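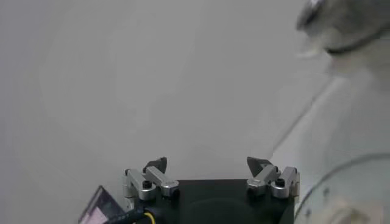

Refund batch for the late-fee correction does not reconcile between Adlow (loan servicing) and Cropper (payout ledger). Adlow exported 3,012 loan accounts as owed a refund under the state license agreement. Cropper shows 2,634 posted credits and a batch status of COMPLETE. No error file was written. The two totals are standing apart, and the quarter-end report to the regulator cannot be signed until they close.

Opened: Jan 24, 2023
Requester: Sadia Hayat, Loan Operations
Product: Bekis refund module
Severity: 2
Status: Resolved, follow-up pending

Problem as reported
Export from Adlow ran without warnings. Import into Cropper finished with exit code 0. The dollar total in Cropper is lower than the control total in the Adlow trailer record. Requester reran the reconciliation report twice with the same result. Borrowers have already been told to expect a credit, so the batch should not be reversed unless there is no other way.

Environment
Production. Bekis refund module on the current patch. Adlow export is a fixed-width file. Bekis splits it into chunks of 1,000 rows before handing it to Cropper. Dresar handles the bank transfers downstream and reads only from Cropper.

Update 1, Support
Checked the chunking first. Four chunks were created, the last one short, as expected. Row counts across the chunks add up to the export count. No rows lost in the split. Chunk hashes match on both sides of the transfer. Asked requester for the import log at debug level.

Update 2, Requester
Log attached. I searched it for REJECT and ERROR and found neither. There are a lot of lines marked HELD that I have not seen before. Please confirm whether HELD means the credit is waiting or was dropped. Our procedure doc does not mention it.

Update 3, Support
HELD means Cropper accepted the row but could not find an open ledger account to post to. It should move the row to the exceptions queue. The queue is empty in your tenant. Pulled a sample of the held rows: all are loans paid off and closed before May of last year. Open loans in the same chunks posted normally.

Update 4, Support
Cause found. The setting refund.closed_account_route is blank in production. In the test tenant it points to the exceptions queue. With a blank value the row is logged as HELD and then skipped, and the batch is still marked COMPLETE. The test batch contained no closed loans — this is why it passed.

Workaround
1. Stop the scheduled Dresar transfer for this batch ID.
2. Set refund.closed_account_route to EXCEPTIONS.
3. Restart the Bekis import worker. A config reload does not pick up this key.
4. Resubmit with mode HELD_ONLY. Do not resubmit the full file, as Cropper does not check for duplicate credits on a new batch ID.
5. Rerun the reconciliation report before releasing Dresar.

Update 5, Requester
Steps 1 to 5 done. Held rows are now in the exceptions queue and most have been released as paper checks. Batch total and the Adlow trailer agree to the cent. 35 rows are still in the queue with no valid mailing address. Those go to our unclaimed funds process and we do not need support for them.

Update 6, Support
Confirmed from our side. No duplicate credits on the batch. Dresar transfer released by requester.

Defect logged against Bekis: a batch with HELD rows should finish as PARTIAL, and a blank route value should fail at startup. No fix version assigned yet. Until then, check the route setting by hand before any batch that includes closed loans. Ticket stays linked to the defect and will be updated when the patch is scheduled.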